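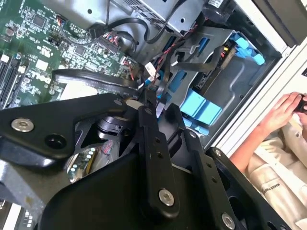
4장 내부 점검 및 전선 연결

이 장은 Wollberg Romholm 데스크톱 본체의 측면 덮개를 연 상태에서 하는 작업을 다룬다. 내부 청소, 전면 패널 전선의 분리와 연결, 확장 카드 장착, 배선 정리의 순서로 설명한다. 전원 공급 장치의 분해와 메인보드 교체는 포함하지 않는다. 해당 작업은 서비스 문서 691을 따른다.

4.1 준비물

십자 드라이버(중간 크기, 자성 없는 것 권장)
정전기 방지 손목띠
압축 공기 또는 수동 송풍기
부드러운 솔
보풀 없는 천
케이블 타이 또는 벨크로 끈
나사를 담을 작은 용기
메모용 스티커와 유성 펜

주의: 가정용 진공청소기를 케이스 내부에 사용하지 않는다. 흡입구 주변에 정전기가 쌓여 메인보드의 소형 부품이 손상될 수 있다.

4.2 작업 전 조치

1. 운영 체제를 정상 종료한다. 절전이나 최대 절전 상태에서는 작업하지 않는다.
2. 전원 공급 장치 뒷면의 스위치를 O 위치에 놓고 전원 코드를 뽑는다.
3. 모니터, 키보드, 네트워크 케이블을 비롯한 외부 케이블을 모두 분리한다.
4. 전원 버튼을 5초간 누른다. 팬이 잠깐 움직이면 멈출 때까지 기다렸다가 다시 누른다.
5. 직전까지 사용하던 본체는 15분간 식힌다.
6. 평평한 작업대에 본체를 눕힌다. 메인보드의 부품면이 위를 향해야 한다.
7. 뒷면의 덮개 고정 나사를 풀고 측면 덮개를 뒤로 밀어 들어낸다.
8. 손목띠의 집게를 도장되지 않은 금속 섀시에 물린다.

경고: 전원 코드가 연결된 상태에서는 본체가 꺼져 있어도 메인보드에 대기 전원이 공급된다. 2단계를 마치기 전에는 덮개를 열지 않는다.

참고: 케이스 안쪽 판금의 모서리는 마감 처리되어 있으나 드라이브 고정대 주변은 손을 긁힐 수 있다. 얇은 작업용 장갑을 사용해도 된다. 털장갑과 면장갑은 부품에 걸리므로 쓰지 않는다.

4.3 내부 먼지 제거

1. 메인보드를 눈으로 훑어 빠진 나사나 이물질이 있는지 확인한다. 금속 이물질이 있으면 플라스틱 핀셋으로 집어낸다.
2. 팬 날개를 손가락으로 가볍게 고정한다.
3. 압축 공기를 짧게 끊어 분사한다. 노즐과 기판 사이의 거리는 거의 21cm를 유지한다.
4. 확장 슬롯 안쪽은 슬롯의 길이 방향을 따라 분사한다. 솔을 슬롯 안에 밀어 넣지 않는다.
5. 커패시터가 줄지어 있는 부분은 옆에서 비스듬히 분사한다. 원통형 부품을 밀거나 기울이지 않는다.
6. 섀시 바닥에 모인 먼지는 보풀 없는 천으로 닦는다. 물과 세정제는 쓰지 않는다.

주의: 압축 공기 통을 뒤집거나 흔들면서 분사하면 액체 상태의 분사제가 나온다. 기판에 서리가 생겼을 때는 완전히 마를 때까지 전원을 연결하지 않는다.

커패시터의 윗면이 부풀었거나 갈색 물질이 묻어 있으면 작업을 중단하고 서비스 창구에 점검을 의뢰한다.

4.4 전면 패널 전선의 분리

전면 패널의 버튼과 표시등은 가는 색상 전선 묶음으로 메인보드의 핀 헤더에 연결된다. 전선의 색상 배열은 생산 시기에 따라 다를 수 있다. 색상만으로 기능을 판단하지 말고 커넥터와 기판의 인쇄 문자를 대조한다.

1. 분리하기 전에 헤더 전체와 전선의 방향이 함께 나오도록 사진을 찍어 둔다.
2. 각 커넥터에 번호를 적은 스티커를 붙인다. 스티커는 플라스틱 몸체에 붙이고 접점을 덮지 않는다.
3. 한 손으로 헤더 주변의 기판 가장자리를 받친다. 소형 칩과 저항은 누르지 않는다.
4. 커넥터의 플라스틱 몸체를 잡고 핀과 나란한 방향으로 당긴다.
5. 걸쇠가 있는 커넥터는 걸쇠를 누른 상태에서 당긴다.
6. 분리한 전선을 섀시 바깥쪽으로 젖혀 놓는다.

주의: 전선을 잡고 당기지 않는다. 단자가 몸체에서 빠지면 재삽입하지 말고 전선 묶음을 교체한다.

참고: 커넥터가 뻑뻑할 때는 좌우로 아주 조금씩 움직이며 뺀다. 금속 공구를 커넥터 밑에 넣어 들어 올리지 않는다.

4.5 전면 패널 전선의 연결

1. 휜 핀이 있는지 헤더를 비스듬한 각도에서 확인한다. 가볍게 휜 핀은 플라스틱 핀셋으로 바로잡는다. 같은 핀을 반복해서 구부리지 않는다.
2. 기판의 인쇄 문자에서 1번 핀 표시를 찾는다. 삼각형, 굵은 선 또는 숫자로 표시되어 있다.
3. 커넥터의 1번 표시를 헤더의 1번 핀에 맞춘다.
4. 커넥터를 수직으로 눌러 끝까지 끼운다. 걸쇠가 있으면 걸리는 느낌을 확인한다.
5. 표시등 커넥터는 양극과 음극을 구분하여 연결한다. 전원 버튼과 재시작 버튼 커넥터에는 극성이 없다.
6. 4.4절의 1단계에서 찍은 사진과 대조한다.

연결할 커넥터와 증상의 관계는 다음과 같다.

PWR SW: 빠져 있으면 전원 버튼을 눌러도 반응이 없다.
RST SW: 빠져 있으면 재시작 버튼만 작동하지 않는다. PWR SW와 바뀌면 재시작 버튼으로 전원이 켜진다.
PWR LED: 극성이 바뀌면 표시등이 켜지지 않는다. 본체의 작동에는 영향이 없다.
HDD LED: 극성이 바뀌면 드라이브 표시등이 켜지지 않는다.
USB: 한 줄 어긋나게 끼우면 연결한 장치와 메인보드가 손상될 수 있다.

경고: USB 커넥터를 억지로 끼우지 않는다. 막힌 구멍의 위치와 핀이 없는 자리가 일치하는지 먼저 확인한다.

4.6 확장 카드 장착

1. 사용할 슬롯과 같은 줄의 뒷면 가림판을 떼어낸다. 나사는 용기에 담아 둔다.
2. 슬롯 끝에 고정 탭이 있으면 바깥쪽으로 연다.
3. 슬롯 위를 지나는 전선을 옆으로 옮긴다.
4. 카드의 양쪽 가장자리를 잡고 접점을 슬롯에 맞춘다. 접점에 손을 대지 않는다.
5. 카드 윗면의 앞뒤를 고르게 눌러 끝까지 밀어 넣는다.
6. 브래킷을 섀시에 나사로 고정한다. 나사를 조일 때 카드가 들리면 풀고 5단계부터 다시 한다.
7. 보조 전원이 필요한 카드는 지정된 케이블을 연결한다.

참고: 확장 카드 2장을 나란히 장착할 때는 카드 사이의 공기 흐름을 확인한다. 팬이 달린 카드의 흡입면이 옆 카드에 닿으면 다른 슬롯을 사용한다.

4.7 배선 정리

1. 전선을 전면 패널용, 드라이브용, 팬용으로 나눈다.
2. 팬 날개와 방열판에 닿는 전선이 없도록 경로를 정한다.
3. 남는 길이는 느슨하게 접어 섀시 가장자리에 묶는다. 커넥터 바로 뒤에서 꺾지 않는다.
4. 케이블 타이의 남은 끝을 잘라낸다. 잘린 조각은 케이스 안에 남기지 않는다.
5. 측면 덮개가 닿는 자리에 튀어나온 전선이 있는지 확인한다.

표면 실장 부품 위에 전선 묶음을 얹어 고정하지 않는다. 메인보드의 나사 구멍도 배선 고정에 사용하지 않는다.

4.8 조립 후 확인

1. 용기에 남은 나사가 있는지 확인한다.
2. 내부에 공구와 스티커 조각이 없는지 살핀다.
3. 손목띠를 분리하고 측면 덮개를 닫는다.
4. 본체를 세우고 모니터와 키보드를 연결한다.
5. 전원 코드를 꽂고 뒷면 스위치를 I 위치로 옮긴다.
6. 전원 버튼을 누른다. 팬 회전과 전원 표시등을 확인한다.
7. 펌웨어 설정 화면에서 드라이브와 메모리가 인식되는지 확인한다.
8. 전면 USB 단자에 저장 장치를 꽂아 인식 여부를 시험한다.

전원이 들어오지 않으면 뒷면 스위치, 전원 코드, PWR SW 커넥터의 순서로 점검한다. 긁히는 소리가 나면 즉시 전원을 끄고 4.2절의 조치를 모두 마친 뒤 팬 주변의 배선을 다시 확인한다.

개정 일자: 2022년 4월 27일
기술 검토: Trygve Åberg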